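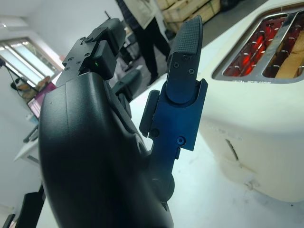 **Ticket 479: label printer drops jobs from the Hullby office**

**Status:** Resolved
**Reported by:** Rimell order desk
**Site:** Hullby, second floor

Shipping labels sent from the order desk print fine until mid-morning, then stop. The queue shows the jobs as "sent" and nothing comes out. Restarting the printer clears it for a while. Over 40 labels had to be reprinted on Friday.

Checked so far:

- Swapped the network cable. No change.
- Printed a test page from the printer's own menu. Fine.
- Moved the printer to the other wall port. Same fault by 10:30.
- Pinged it from the order desk during a failure. No reply, though the printer's panel said "Ready."

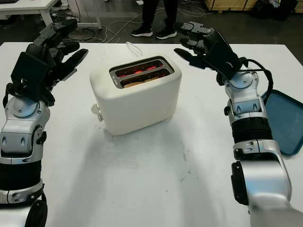 **Mawuli Boateng**
Desktop Support, Hulter

Looked at the address table on the switch. The printer was set by hand to an address inside the range the router gives out. When a laptop in the Matoušek meeting room picked up the same address, the labels went to the laptop and were lost.

Fix:

1. Shortened the router's range so it stops below the printer addresses.
2. Gave the printer a reserved address and set it back to automatic.
3. Removed the old port on the order desk PCs and added the new one.
4. Cleared the stuck jobs.

Ran a batch of 576 labels afterward and all of them printed. The order desk still needs to delete the old printer shortcut from the spare PC. Closing the ticket; reopen it if the queue hangs again.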